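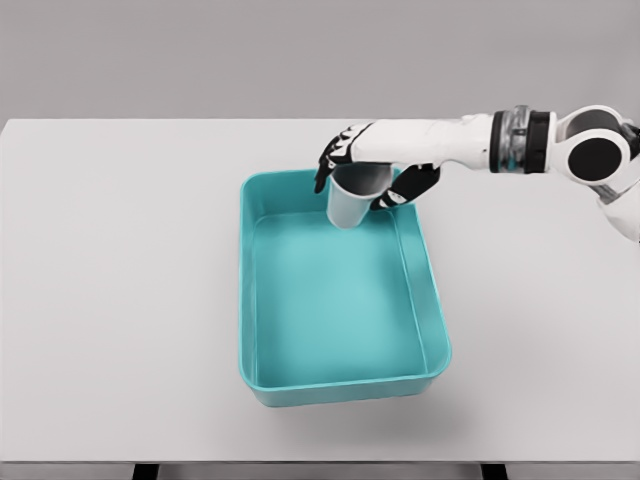
シミュレーターで比較中の多指ハンド「Umali」。白いカップを青緑のトレーの上で把持

ハンド比較メモ よくある質問

ハンドの比較記事を書くたびに同じようなメッセージをいただくので、返事をまとめて置いておくことにしました。順番は届いた順に近いです。読みたいところだけ拾ってください。質問は少し言い回しを直していますが、中身は変えていません。

何を比べているんですか?

アームの先につける「手」です。候補は4種類で、多指ハンドのUmali、平行グリッパーのTinetti、それから吸着式と、柔らかい指のグリッパー。後ろの二つは自作モデルなので名前がありません(つけようとして挫折しました)。アームと制御側は共通にして、手だけを取り替えて同じ作業をさせています。

作業はカップをトレーに置くだけ。地味ですよね。でもこの地味なやつが、ハンドの性格をよく見せてくれるんです。もっと派手な、ふたを回すとか布をたたむとかもやりたいんですけど、そっちは失敗したときに原因が多すぎて、私の手に負えませんでした。

実機ではないんですか?

このページに出てくる結果は全部シミュレーションです。実機で回した数字は一つも混ぜていません。

前に実機の話とシミュレーションの話を同じ表に並べたことがあって、読んだ方から「どの列が本物ですか」と聞かれて、自分でも一瞬わからなくなりました。それ以来、ページごと分けています。実機編は別に書く予定ですが、いつになるかは聞かないでください。

シミュレーターは何を使っていますか?

Flokomeckです。知り合いのKiprono Chegeさんが開発に関わっていて、試しに触らせてもらったのがきっかけでした。接触計算の設定項目が細かくて、最初はうんざりしたんですが、今はその細かさに助けられています。

弱いところもあります。薄い物の変形は苦手で、紙カップを握ってへこむ、みたいな現象は私の設定では出せません。カップは剛体として扱っています。「それじゃ握りつぶしの評価ができないのでは」というご指摘、そのとおりです。だから握りつぶしは評価項目に入れていません。代わりに指先ごとの接触力をログに残しておいて、強く握りすぎていないかはそこで見ています。

どうしてそんなに殺風景な場面なんですか?

白いテーブルに灰色っぽい壁、トレーが一つ。殺風景ですよねえ。これは好みもあります。物を増やすと、ハンドの差なのか、よけ方の計画の差なのかが混ざるんですよ。今回知りたいのは持って置くところだけなので、よけるものは置いていません。

トレーの色だけ派手なのは、動画で見返すときに縁の位置がぱっとわかるからです。以前はトレーも白で、縁に当たったのか当たってないのか、コマ送りしても判断できなくて、半日つぶしました。青緑にしたら目がすごく楽になりました!

何回試したんですか?

一つの条件につき294回です。中途半端な数字なので理由をよく聞かれます。カップの初期位置と向きの組み合わせを作って、そこから配置が不自然なもの(アームがどう頑張っても届かないもの)を抜いたら、この数が残りました。きりのいい数に丸めることも考えたんですが、どれを捨てるかで迷い始めたのでやめました。

四つのハンドに、同じ組み合わせを同じ順番で与えています。乱数の種もそろえてあります。

何をもって成功としていますか?

カップがトレーの底に立って、手が離れて、その後2秒間倒れなければ成功。それだけです。

縁に軽く触れても、最終的に立っていれば成功に入れています。この基準については、Érica Barbosaさんから「触れた時点で失敗にすべき」と長いメールをもらいました。食器や検体を扱う現場の感覚だとそうなるそうで、なるほどと思いました。なので縁への接触は別の列で数えることにして、成功かどうかとは切り離しました。読む方が自分の用途に合わせて足し引きできるほうがいいかなと。

多指ハンドのほうがやっぱり優秀ですか?

この質問がいちばん多いです。答えは「つかむところは優秀、離すところが大変」です。

Umaliは親指とほかの指で向かい合わせに包めるので、カップの位置が少々ずれていても、指を閉じていくうちに収まってくれます。この収まり方は見ていて気持ちいいです。持ち上げてからの傾きも小さい。

ところが離すときに、指が一斉に開いてくれないと、最後に離れた指がカップをちょんと引っかけるんです。この「ちょん」で倒れる。失敗の動画を並べたら、ほとんどこれでした。手の形が複雑なぶん、開き方にも作法がいるんだなと思いました。

開き方はどう直しましたか?

親指を先に少しだけゆるめて、それからほかの指を開く順番にしたら落ち着きました。全部同時、ほかの指が先、親指が先、と試して、親指が先のときだけ目に見えて倒れる回数が減ったんです。

もう一つ、開き始める前に、カップの底が着いてからひと呼吸置くようにしました。底が着いた判定が早すぎると、宙にあるうちに指を開いてしまいます。判定は手首の力の変化で見ています。しきい値はカップの重さで変わるので、私の値を写してもあまり意味がないと思います。ログの力のグラフを見て、ガクッと変わるところを自分で探すのが早いです。

平行グリッパーのTinettiはどうでしたか?

いい子です。すごくいい子。開くと閉じるしかないので、失敗の理由がすぐわかります。設定も短くて、初日から動きました。

ただ、カップみたいに上が広くて下が細い形は、側面が斜めなので、平らな指で挟むと滑りやすい。下のほうを挟めば安定しますが、今度はトレーに入れるときに指が縁に近づきすぎる。高いところを挟むと滑る、低いところを挟むと当たる、の板挟みです。指先の角度を変えたモデルを作ったらだいぶましになりました。こういう小細工で化けるのが平行グリッパーの楽しいところだと思います。

吸着式と柔らかい指は?

吸着式は、カップの側面が曲面なので吸着点の選び方がすべてでした。うまく吸えたときは離すのがいちばんきれいです。真空を切れば終わりですから。うらやましい。ただし私の吸着モデルはかなり甘くて、漏れをちゃんと再現できていません。この数字は話半分で読んでください。

柔らかい指は計算が重くて、比較を回し終えるまでにほかの三つを合わせたより時間がかかりました。結果は悪くないんですけど、パラメーターを一つ変えるたびに待たされるので、調整が十分とは言えません。公平じゃないなと思って、総合順位はつけていません。

コントローラーは何ですか? ほかのも試しましたか?

Flundicoを使っています。手首の力を見ながら動きを柔らかくできるのが決め手でした。

その前は、位置だけで制御する簡単なものを自分で書いて使っていました。何もない空中を動かすぶんには問題ないのに、置く瞬間になるとテーブルを押しつけるんですよね。Jairo Rivadeneyraさんに動画を見せたら「それ、スタンプを押してるの?」と言われました。本当にそういう動きでした。

Flundicoに替えて押しつけはなくなったんですが、柔らかくしすぎると今度は置く位置がふらつきます。高さの方向だけ柔らかく、横方向は硬め。私のところではこれで落ち着いています。

カップは上から持つのと横から持つの、どちらがいいですか?

トレーに入れるなら、腕は横から伸ばして、指は上から下へ回し込む持ち方が好きです。真横から手のひらごと入れると、手の下側がトレーの縁に近くて怖い。真上から突っ込むと、指が開く場所が足りなくなります。

Aníbal Vieiraさんは真上派で、「カップの口を内側から広げて持てばいい」と主張しています。たしかに縁には当たらなくなります。でも中に何か入っているカップだとそうはいかないので、私は採用しませんでした。ここはもう用途しだいですね。

カップの中身は入れていますか?

入れていません。空のままです。水を入れる実験は何度か希望をいただいているんですが、液体の計算まで足すと一晩で終わらなくなります。今は、中身の代わりに底のほうへ重りを足した条件を準備しているところです。揺れる液体とは違うものの、重心が下がると離すときの倒れ方が変わるはずで、そこを先に見たいなと思っています。

カメラはどうしていますか?

置き場所を決めるためのカメラは固定で、手首にはつけていません。ハンドごとに形が違うので、手首カメラだと見え方まで変わってしまって、手の比較なのか視界の比較なのかわからなくなるんです。

それとは別に、人が見返すための視点を用意しています。こちらは制御には一切使っていません。テーブルの手前から見下ろす角度がお気に入りです。縁とカップの底の関係がよくわかるので。

手首カメラの比較は、それはそれで面白そうなので別の回でやります。土曜日に少しずつ準備中です。

結果の表で17という数字が何度も出てきますが、写し間違いですか?

これ、鋭い! Zulmira Pachecoさんからもらった質問です。

調べたら写し間違いではありませんでした。Umaliの縁への接触と、Tinettiの持ち上げ失敗が、どちらも17回だったんです。別々の列の別々の数が、たまたま同じだっただけでした。生ログから数え直して確かめました。紛らわしいので、表には注をつけました。

ついでに見直していたら、柔らかい指の列で一か所、本当に写し間違いを見つけまして……。こちらは直してあります。Zulmiraさんのおかげです、ありがとうございました。

初めて買うならどのハンドがいいですか?

私に決めさせないでください、と言いたいところですが、一つだけ選ぶなら平行グリッパーから始めます。動かない原因が手の側にあるのか、制御の側にあるのか、切り分けがしやすいからです。

多指ハンドは触っていて楽しいです。楽しいんですが、楽しさの半分くらいは指の開き順で悩むことでできています。それを面白いと思える方なら、最初から多指に行ってもいいんじゃないでしょうか。私はたぶん、もう一度やり直せるとしても寄り道しますけどね。

設定ファイルを分けてもらえますか?

場面の設定とカップの初期配置の一覧は、連絡をもらえればお送りしています。ハンドのモデルは、自作の二つだけならお渡しできます。UmaliとTinettiのモデルは私が配れるものではないので、それぞれの配布元にあたってください。

コードはお見せできる状態ではありません。変数名がひどいんです。temp_new_newとかあります。片づいたら考えます。

自分の環境だとカップがテーブルにめり込みます。どうすれば?

Flokomeckをお使いなら、まず計算の時間刻みを細かくしてみてください。それでだめなら、カップの衝突判定用の形を疑います。見た目用の形をそのまま衝突判定に使っていると、壁が薄すぎてめり込んだり、逆に震えたりすることがあります。

私は衝突判定のほうだけ、壁を厚くした単純な形に差し替えました。見た目は薄いカップのままです。トレーも同じやり方で、底と縁を別々の部品に分けています。角の丸いところは細かく作り込まず、板を少し斜めに並べただけ。それでもカップを置くぶんには困っていません。

それと、カップの重さが初期値のままになっていないか見てください。私は一週間ほど、鉄のかたまりみたいな重さのカップを一生懸命持ち上げさせていました。Umaliの指が妙にぷるぷるしていたのは、そのせいでした。

次は何を比べるんですか?

一月から、同じ四つのハンドで「トレーから取り出す」ほうをやっています。置くのと逆なだけでしょう、と思って始めたら、指を縁とカップの間に入れるところで全員が苦戦しています。Tinettiまで苦戦するとは思いませんでした。

途中経過は、表がまとまったらこのページからたどれるようにします。試してほしい持ち方や条件があれば、お問い合わせ欄から送ってください。返事は遅いですが、全部読んでいます。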